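Clearing a Table with Two Hands: Does Splitting the Demonstrations Help?

Project report, Stindeseck Robotics Lab course
Mateja Krasniqi, Dušan Shehu, Zübeyde Kozan
Supervisor: Panagiotis Ionescu
Submitted 16 September 2026

1. Background

Our project asked a narrow question. If you teach a two-armed robot to tidy a table by recording a person steering it, is it better to record the whole job in one take, or to record each object by itself and join the pieces later? Most of the groups before us recorded whole takes. These are easy to collect, but one bad grasp near the end spoils the entire recording, and the operator gets tired and sloppy.

We expected separate recordings to give cleaner data. We also expected trouble at the joins, where the policy has to stop working on one object and start on the next with its hands wherever they happened to end up.

2. Setup

The robot is the upper body that the lab already uses for its Desovetti work, with a black multi-fingered hand on each arm. All images come from the head camera, and the policy gets no other view. It also gets the joint positions of both arms and hands. We did not use touch sensing.

The objects were a shallow plate and a clear plastic cup. We picked them because they ask for different things. The plate is low and wide and has to be lifted by the rim. The cup is light, rolls when it is lying on its side, and is hard for the camera to pick out against a white table.

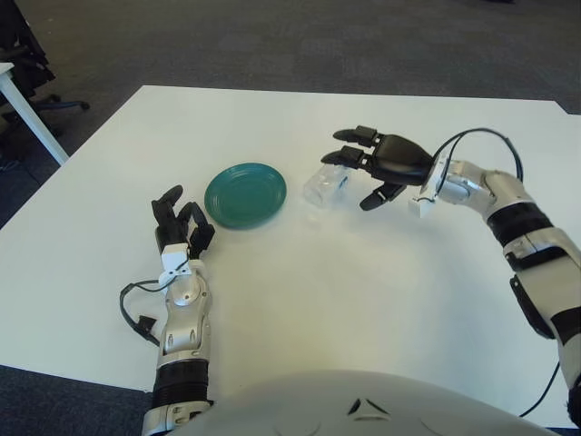
The operator wore tracked gloves and stood behind the robot, watching the head camera view on a monitor. Dušan did most of the operating and Mateja did the rest. Zübeyde ran the recording software and marked takes as good or bad right after they ended. A take was bad if an object left the table, if a hand hit the table hard enough to trip the arm's safety stop, or if the operator gave up.

3. Data

We collected 3,000 takes over the semester, starting in April. After removing the bad ones and those with dropped camera frames we had 2,937 left. The whole-job set and the single-object set were cut to the same total recording time so that neither policy had more to learn from.

Start positions were drawn by a small script that told us where to put each object. We followed it to the nearest hand width. In the early sessions we placed objects by eye and found that we kept putting the plate in the same spot, so those sessions were thrown out before the count above.

4. Training

Both policies have the same network and settings. The code is the lab's own package, Gulberg, with the image size lowered so that it would fit on the machine we had. Borislav Atanasov helped us get the package running and fixed a bug in how it read the hand angles – the thumb values had been swapped between left and right, and our first two policies were useless as a result.

For the single-object set we added a short label telling the policy which object to work on. During testing, a simple rule switched the label once both hands had been still for a moment.

5. Testing

We ran 200 trials for each policy, with start positions that were not used in training. A trial counted as a success if both objects ended up in the bin beside the robot within the time limit. We also noted which object was attempted first and where each failed trial went wrong.

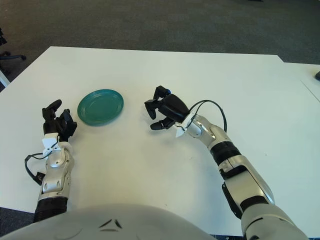 Choosing a hand turned out to be a bigger source of failure than grasping. The whole-job policy sometimes sent both arms toward the same object and then stalled, with neither hand committing. We looked hardest at layouts where the plate sat between the hands but nearer the left one, with its left rim only a short distance from the curled fingers, while the right hand was farther off on the other side. An operator would simply use the left hand there. The whole-job policy often waited, and in some trials it used the right.

The single-object policy did this less. It was also better with the cup, which we think comes from having more varied cup grasps in the data. Its weak point was the one we expected. When the label switched, the idle arm sometimes drifted across the table and knocked the next object before the grasp began.

6. A small fix

We recorded 20 extra takes in which the operator did nothing except bring both hands back to a resting pose from awkward positions. Adding these to the single-object set removed most of the drifting. We did not have time to repeat the full set of trials with this version, so we report it only as something we saw in a short check.

7. Limits

Two objects is a small test. Both policies were trained once each, so part of the difference may be luck in training. The switching rule is also crude, and it fired too early whenever the robot paused in the middle of a grasp. Another group at the lab plans to replace it with a learned one as part of the Perić project, and our recordings and trial notes have been left on the shared drive for them.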